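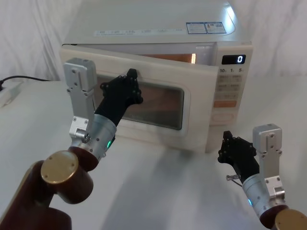 ridgeline_dc
Sizing the inverter for the cabin outside Tonudmont and I keep getting two different answers. The Zirnley unit idles at 2 amps on the 12 volt side with nothing switched on, and the Vosura pack is 300 Ah. My daily sheet comes to 1,246 Wh, all AC loads. Small stuff adds up in it: even a microwave with 0 on the display has its lamp lit while the door is ajar, so I gave that a line too. Do I add the idle draw on top, or is it already covered by the efficiency figure?

tallow_44
Add it. Efficiency figures are for a loaded inverter. Two amps for 24 hours is 48 Ah, or 576 Wh at 12 volts. That is nearly half your sheet again.

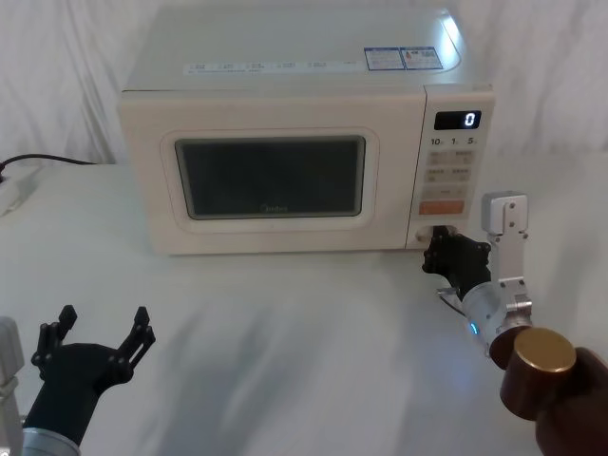
valente_marsh
Nameplate data is the weak point in most of these sheets. People write down output watts, and the inverter has to supply input watts. On a microwave like this one there are two stickers on the top and a strip of small print along the front edge, and I would still find the rating plate and read the input line before buying anything. Then put a meter on it.

ridgeline_dc
Metered it all in July. The sheet is input, measured at the outlet.

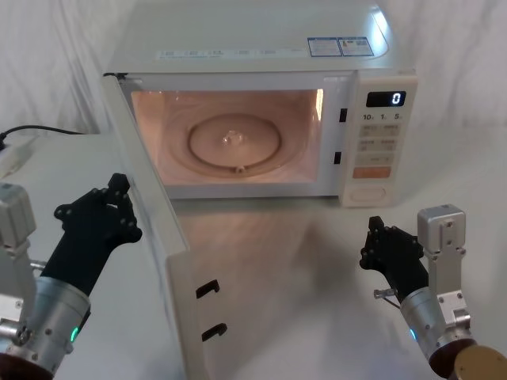

Door open, interior lamp on.

tallow_44
Then the lamp line is noise. Delete it and look at the idle draw. Search mode would cut most of that.

valente_marsh
Disagree on search mode. It misses small loads and pulses the bigger ones. My router restarted all night. A manual switch on the remote terminals is better – off at bedtime, on at breakfast.
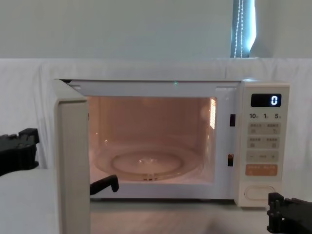
That gets you 16 hours of idle instead of 24, so 32 Ah instead of 48. Run the fridge off DC and the switch costs you nothing.

ridgeline_dc
Fridge is AC, 441 Wh of the total. Replacing it costs more than another battery.

tallow_44
Then leave the inverter on and budget for it. You are at over 150 Ah a day before conversion losses. One cloudy day is fine on 300, two is not.

leonor serrano
Check the cable run as well. Mine was undersized and the low voltage alarm tripped with the pack half full. Post the length and gauge.

ridgeline_dc
Nine feet each way, 2/0. Will measure the drop under load and post it.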